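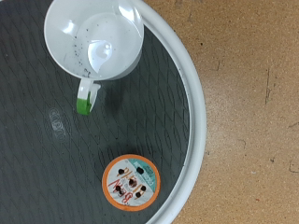
Zuletzt aktualisiert: Do., 12. Dezember
Von Borghild Granström

4. Kaffee zubereiten lassen

Ein bisschen Geduld brauchen Sie beim Kaffee schon noch, liebe Adholm-Nutzer, denn fast 30 Sekunden überlegt der Arm gern einmal!

1. Kapsel auf die obere Etage legen.
2. Deckel der Maschine ganz öffnen.
3. Programm »Skernier« starten. 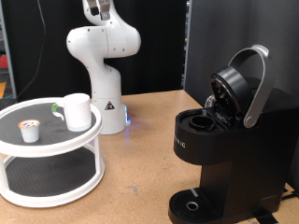
Abb. 2: Arm, Drehständer und geöffnete Kaffeemaschine

Vorsicht: Wasser bitte weiterhin selbst einfüllen.

Verwandte Themen
- Greifer einstellen
- Tisch abwischen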